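### 4. What self-publishing authors told us about price

I went into this part of the study with a hunch, and I'd better own up to it. I've put out a couple of short novels myself, and I always figured that writers pick a price by looking at whatever is next to them on the virtual shelf and copying it. So when we sent our survey to members of the Stockdale and Zematthorpe writing circles, I expected a dull pile of identical answers. We got 287 usable replies, and they were anything but dull!

The question I cared about most was a plain one: "How did you choose the price of your first ebook?" People could write as much as they liked. Some wrote a single word ("guessed" came up a lot), and one person sent four paragraphs on the cost of a cup of coffee in their town. I read every reply twice, sorted them into groups, and then went back a month later and sorted them again without looking at my first try. The two rounds matched well enough that I felt fine going ahead, although replies that mixed two reasons kept sliding from one group to the other, and I've put those in a group of their own.

Copying the neighbors was indeed the biggest group, at 66 percent. Fine, point to me. But the way people copied surprised me. Most of them didn't look at books in their own genre at all. They looked at whatever they had bought last, so a writer of quiet family stories might price her book against a thriller she'd read on vacation. When I asked a few of them about it later by email, they seemed a bit puzzled that I'd expected anything else.

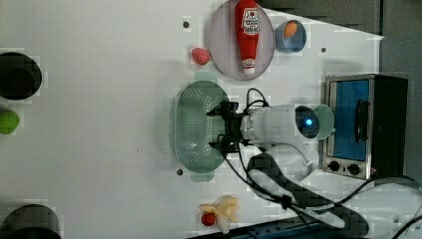
Then there's the group that started out free. These writers gave the book away on Prurura, the smaller of the two stores we looked at, and planned to raise the price once reviews came in. I have a soft spot for this plan (I did the same with my first book), but it has a snag. Only 22 of them ever got around to changing the price. The rest told us they were scared of losing the readers they had, or they'd moved on to the next manuscript, or they couldn't find the setting. That last reason came up often enough that I went and tried it myself — it took me most of an evening.

Figure 3 sets the starting prices next to the prices one year on, split by store. The Flastine bars hardly move. The Prurura bars move a little, and mostly downward, and I wouldn't read too much into it given how many people there never touched their price. Flastine also nudges its authors with a suggested price on the upload page, and plenty of replies mentioned clicking "accept" without a second thought. I can't tell from a survey how strong that nudge is. I'd love to see somebody run it as a proper experiment, with the suggestion switched off for half the new accounts.

A word on regret, which we hadn't planned to ask about. It crept in through the comments box at the end, where writers said they'd priced too low far more often than too high. I don't have a tidy number for this, because not everybody filled in the box and those who did may have been the ones with a grumble to share. Still, the tone was hard to miss. People talked about the first price as if they'd been shy at a party, and several said they'd only asked for more with their second book, once a stranger had paid for the first one.

The next section turns to covers, where the same writers were a good deal less shy about spending money.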